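Toy Library Reopens Its Shape and Block Collection in October

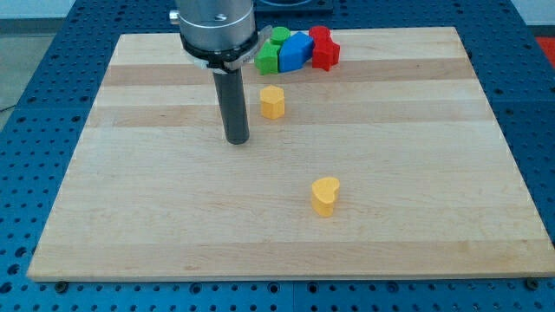 3 min read · Members' Newsletter

The Atgate Toy Library is pleased to announce that its shape and block collection will return to general lending in October. The collection was withdrawn over the summer so that every set could be checked, cleaned and relabeled. Members who had holds in place before the withdrawal will keep their position in line.

The collection now stands at 232 sets. It covers simple cylinders and arches in plain colors, star and cross shapes for small hands, and the larger building sets that have been popular with home day care providers. Sets with missing pieces have been combined where the colors and sizes matched. Those that could not be completed have been moved to the drop-in play area, where a full count matters less.

Play boards may also be borrowed for the first time. A flat wooden board gives a child a steady place to stand and sort shapes, and it is a great help in homes where the only open floor is carpeted. Boards are lent separately from the block sets and have their own line on the loan card. They should be wiped with a damp cloth and dried at once. Please do not soak them or put them in a dishwasher — two were returned badly warped last year and had to be retired.

Assunta D'Amico, who oversees lending, has asked that families open each set at the desk before taking it home. The contents card inside the lid lists every piece by color and shape. If a piece is missing, the desk will note it on the card and no charge will be made. Pieces lost during a loan should be reported when the set comes back. Replacement green and blue pieces are in good supply; red ones are on order from Birum and are expected before the end of the season.

The loan period for block sets and boards is 30 days, with one renewal if no other member is waiting. Renewals may be made at the desk or by telephone.

A shape play session for children under four and their caregivers will be held each week in the Amegashie Room, beginning at 10:00 a.m. and lasting 45 minutes. Tineke Maes will lead the sessions through the fall. Places are limited and should be reserved in advance. Older brothers and sisters are welcome to attend — they will be counted as part of the family's reservation.

The Library thanks the Grorno Family Fund for its grant of $3000, which paid for new storage bins, the contents cards and the first group of boards. Donations of block sets in good condition are accepted during opening hours. Painted pieces with chips or flaking cannot be taken.

Questions about the collection may be directed to Dorothy Bunting at the front desk.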